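BENCH NOTES, from the gripper corner

Quick one this month, Hường Quách is out until Monday and I'm typing this between two charges.

The handheld Narnar is back together. Finger pads swapped, both sides. The old ones had gone shiny on the inner face and were letting go of anything smooth. Gualtiero Mancuso did the left, I did the right, and we managed to lose only one screw -- found it later in my shoe.

Things to know if you pick it up:

Pads are a matched pair now. Don't swap one on its own. Spares are in the Ferri drawer, 8 left, please write it down when you take some.

Wipe the inner faces with a dry cloth after every session. No Clorosard on them!! It's fine for the housing, it eats the pads. Serena Colombo has moved the bottle to the other shelf so teh temptation is gone.

Open and close it 40 times by hand before the first real grab. New pads are stiff. If one finger lags behind the other, stop and bring it to me, don't force it.

Zero the opening with the fingers fully apart, then shut, then apart again. The reading should come back to 116. Mine came back to 116 twice and then I stopped checking, so somebody please check.

Cycle count at the swap was 449, written on the tape inside the lid. Vasilis Hoxha wants that number kept up so we can see how long this set lasts compared to the Tisterent ones. Fair enough.

Still to do: new label for the case, and a proper strap. The strap is on order, has been since October.

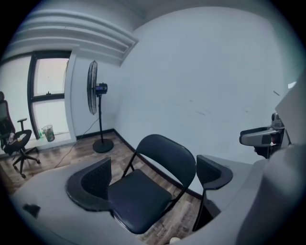
Can the old pads be cleaned up and used again?

Only for practice runs. Once the inner face has gone shiny the grip doesn't come back, so mark them with a pen and keep them out of the spares drawer.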